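Zarei Deep Metal Bin, Gray

I sell a lot of storage at Stiltimness, and this is the one I keep buying for myself! It's a deep gray metal bin, more or less a rectangle, and the walls slope inward so things slide down to the floor and stay put (peppers roll, I've chased plenty).

The one we use at the shop has had a busy life. The floor is all pale scuffs and cloudy scratches now, and I like it better that way. Right now it's holding a red bell pepper and a little printed package, pretty much a normal day for it.
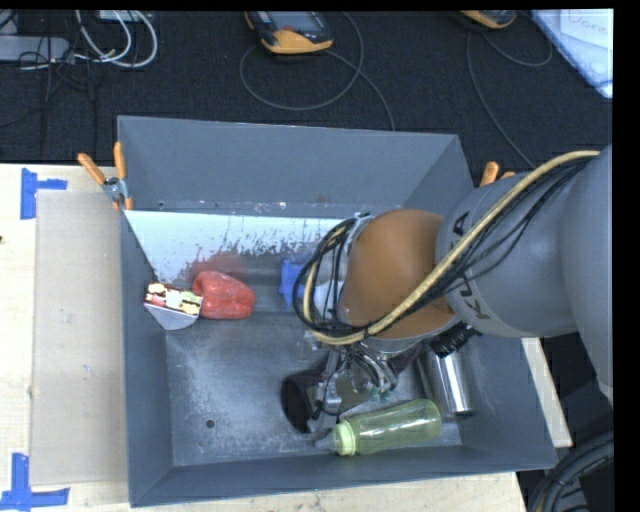
Price and shipping

$234 for a set of 2. We ship from our Wellow store, and I pack them myself, nested with paper in between. There are 18 sets left, and the next batch from Zarei comes in May. Order by 19th July for the Andodance discount, it comes off at checkout.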